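Visit to the Keskinen finishing works, 16 November 2022

The tour covered the cutting room, the quilting hall and the sample store. Keskinen takes in pieced tops from shops and single makers and returns them quilted and bound. Tops up to 200 cm wide go on the smaller machine. Wadding is bought in from Casier on 100 m rolls, and the cotton and blended types are stored apart.

Appliqué panels are tested before quilting. A fused motif is pressed, left overnight and flexed 500 times by hand crank. Edges that lift are stitched down with a narrow zigzag. The thread library holds 938 shades, filed by number.

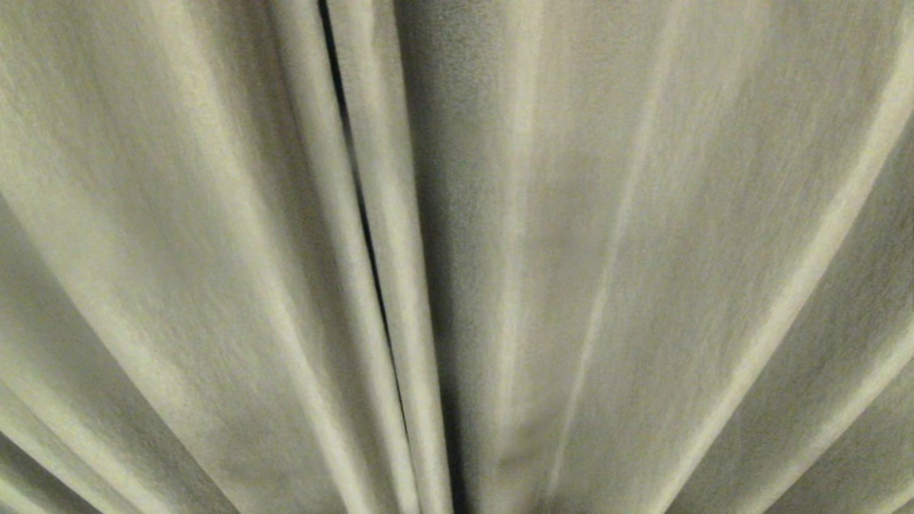
Pale curtain fabric in long folds.

Orders below the minimum are batched with those from Nakeck and go out in June. Parking is at the rear.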